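Romari Robotics Club: Your Questions

Hi! I'm Lucinda Whitlock and I run the simulation group. I get the same emails every August, so I finally sat down and typed up my answers (last updated June 2019).

Do I need to know how to code?

A little Python helps, but plenty of people start with none. If you can follow a recipe and don't mind your program crashing a lot in the first month, you'll be fine! We pair new folks with someone who has done a season already.

What does it cost?

Dues are $25 for the year. That covers your login on the Neken server and your share of the pizza. Team shirts are extra.

What will I be working on?

Kitchen pick-up tasks, mostly. You write the code that brings the gripper down over one item on a crowded counter, say a can standing right next to a bottle, and you try not to bump the bowl or the toaster on the way. It's all simulated, so go ahead and be brave.

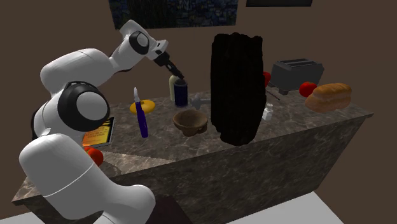 How long is a practice run allowed to take?

Each run gets 400 steps, and then the timer stops it wherever it is. You can start over as many times as you like during open lab.

Is there a competition?

Yep, the Hindent Cup. Last season our two teams logged 277 clean grasps between them in the qualifying round, and I'm still bragging to my sister. You don't have to compete, though. Some members just like tinkering.

Can I work from home?

Sure, if your computer can handle it. Mine is old and the fan sounds like a hair dryer, so I mostly use the machines in Nakamura Hall.

How do I sign up?

Fill out the paper form outside the lab and slide it under my door, or bring it to the first meeting.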